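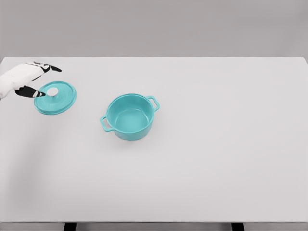 Lid and pot task in the sim, hand on its way to the knob

Thread: Lid task, hand stalls over the knob (fall project, team 2)
Board: Student Robotics Club > Simulation

skirusis_mw
Posted Nov 13, 2022

We're doing the "put the lid on the pot" task for the fall project and we're stuck. Picture from our current build is at the top. Turquoise pot, turquoise lid lying flat next to it, gray-white knob in the middle of the lid. The job is to pick up the lid by the knob, carry it over and set it on the pot.

The reach is fine. The hand gets to the knob almost every time. Then one of two things happens. Either the fingers close and slide up off the knob, or the lid comes up a little, tilts, and drops back on the table.

We ran 103 tries last night with the same starting layout. 60 of them got the lid off the table at all. 2 ended with the lid on the pot. The other lifts were all dropped on the way over.

Things we already tried:
Closing the fingers slower
Closing the fingers harder
Raising friction on the fingertips
Starting the hand lower

Lower start helped some. The harder grip made it worse. Anybody have this working?

pastaclamp
Re: Lid task, hand stalls over the knob

Had the same thing last year with a drawer pull. Check what the collision shape on your knob is. If the importer wrapped the lid and knob in one convex hull, then as far as the physics is concerned there is no knob. There's a cone. Your fingers are squeezing a slope and going up it, no matter what the render looks like.

Turn on collision view and post what you get.

hwuyts
Re: Lid task, hand stalls over the knob

Agree with checking that first, but I don't think it's the whole story. Looking at the picture, the lower finger is coming in pointed at the side of the knob, and the other finger is stretched out above it, past the far side of the lid. If that's the pose you start closing from, one finger gets to the knob long before the other. It pushes the lid, the lid slides, and by the time the second finger arrives the knob isn't between them anymore.

What pose do you close from? The same as in the picture?

Hilde

skirusis_mw
Re: Lid task, hand stalls over the knob

Close to it, yes. The script has a pre-grasp pose and then one close command for all the fingers together. The picture is at pre-grasp or a step or two before.

Will do the collision view tonight, the lab machine is taken until 6.

lerow_dan
Re: Lid task, hand stalls over the knob

Why are you using a hand with fingers for this? We did the Lerow kit task set with a plain two-jaw gripper and a knob is the easiest thing on the list. Swap the end effector and you're done in an afternoon.

skirusis_mw
Re: Lid task, hand stalls over the knob

Because the assignment says multi-finger hand. It's in the first paragraph of the handout.

lerow_dan
Re: Lid task, hand stalls over the knob

The handout says "hand or equivalent." I read that as gripper allowed. Our section did it that way in September and got full credit.

hwuyts
Re: Lid task, hand stalls over the knob

That was the September handout. The wording was changed for the second project and "or equivalent" came out. Please don't switch to a gripper two weeks before the demo on the strength of the old sheet. If in doubt ask Ms. Claeys.

lerow_dan
Re: Lid task, hand stalls over the knob

OK, didn't know they changed it. I still think it's a silly rule for a pot lid.

skirusis_mw
Re: Lid task, hand stalls over the knob

Collision view is done and pastaclamp was right. One hull over the whole lid. From the side it looks like a party hat.

I split it into two shapes, a flat disk for the lid and a cylinder for the knob. Same layout, 60 more tries. The sliding up is mostly gone. The lid now leaves the table nearly every time, but it tilts right away and we lose it on the carry. Not one on the pot in that batch. So in a way we scored lower than before, which was annoying to put in the log.

pastaclamp
Re: Lid task, hand stalls over the knob

You're past the bad part. Now look at mass and center of mass. When you split a body in two, some importers give each piece the default mass. You could have a knob as heavy as the lid.

Ours had the opposite problem. The drawer pull came in at zero and the solver did what it liked with it.

hoekstra_lane
Re: Lid task, hand stalls over the knob

Jumping in from the Hoekstra team. We're on the same task with a different pot.

I'd question going for the knob from the side at all. Ours comes straight down from above with the palm facing the table and closes three fingers around the knob. With two fingers on a round knob you have two contact points and the lid swings between them like a gate. Three points and it can't swing.

hwuyts
Re: Lid task, hand stalls over the knob

Top down works if you have the clearance. On a short knob it's tight. The fingertips have to go low enough to get a good part of the knob and they hit the lid before that. How tall is yours?

hoekstra_lane
Re: Lid task, hand stalls over the knob

Taller than the one in the picture. We did have fingertip hits on the lid at first. We fixed it by letting the tips touch the lid on purpose, then backing up a hair and closing. The contact tells you how high you are.

pastaclamp
Re: Lid task, hand stalls over the knob

Using contact for height is fine in the sim. I wouldn't count on it if you ever move to the real hand. The touch readings on ours at Dratbridge were so noisy that we ended up turning them off.

hoekstra_lane
Re: Lid task, hand stalls over the knob

The project is sim only.

pastaclamp
Re: Lid task, hand stalls over the knob

This one is. The spring one isn't, and people reuse their code.

skirusis_mw
Re: Lid task, hand stalls over the knob

Can we keep it to the fall one please.

Mass was wrong too. Knob and lid had the same number. Fixed that, so the knob is light and the disk has nearly all of it.

Question about the three-finger version. Our wrist comes in from the side of the table the lid is on, left side in the picture. If I turn the palm straight down over the lid I hit a joint limit on the wrist. Did you move the base?

hoekstra_lane
Re: Lid task, hand stalls over the knob

We moved the lid. The layout isn't fixed, the handout only says lid and pot both on the table and not touching. We put the lid nearer the middle. You have a lot of bare table to the right of the pot, so you could shift the pot over and give the lid its spot.

lerow_dan
Re: Lid task, hand stalls over the knob

Isn't that making the task easier? The point is to solve it from wherever the lid is.

hoekstra_lane
Re: Lid task, hand stalls over the knob

You get to pick the start for the demo. Random starts are the bonus part and hardly anyone does it.

lerow_dan
Re: Lid task, hand stalls over the knob

You told me off for a gripper and this is fine?

hwuyts
Re: Lid task, hand stalls over the knob

I told you the sheet had changed. The layout rule hasn't. Picking your own start is allowed, and if you do it you say so in the report.

For what it's worth I'd get it working from an easy spot first and then move the lid back a little at a time. You learn more from seeing where it starts to fail than from a hundred failed runs at the hard spot.

marloes_claeys
Re: Lid task, hand stalls over the knob

Instructor here, to settle two points.

Hilde is right about both. Multi-finger hand is required for project two. Start layout is your choice and must be stated in the report with a picture.

Also, a reminder on run counts. The report wants at least 400 tries on the final version, all from one build, with failures included. Runs from before a fix don't count toward that. Keep them, and put them in the appendix.

Marloes Claeys

skirusis_mw
Re: Lid task, hand stalls over the knob

Thanks, that clears it up. Starting the 400 when the build is frozen, so not yet.

Update on where we are. Pot moved right, lid moved toward the middle, palm down, three fingers. Lift is solid and the lid stays close to level on the carry. The new problem is the release. The lid comes down on the pot rim a little off center and sits there crooked with one side up. I'm not sure if that counts as on.

pastaclamp
Re: Lid task, hand stalls over the knob

It doesn't count. The checker looks at lid height and angle. We lost points on that.

Check the pot the same way you checked the lid. If the pot is one hull too, it's a solid lump with no opening and the lid is sitting on top of a plug.

hoekstra_lane
Re: Lid task, hand stalls over the knob

Also don't open all the fingers together at the end. Open one a little, let the lid settle against the rim, then open the rest. And watch the pot handles. One of ours kept catching a finger on the way out and dragging the pot along.

skirusis_mw
Re: Lid task, hand stalls over the knob

Pot is one hull. Of course it is. Redoing it as a ring of small boxes plus a bottom, and the handles separate. Will post numbers after the next batch.

lerow_dan
Re: Lid task, hand stalls over the knob

If you get the pot shapes done, would you share the file? Ours is the same import and I'd rather not build that ring twice.

skirusis_mw
Re: Lid task, hand stalls over the knob

Sure, I'll put it in the club folder under shared parts. Give me until tomorrow.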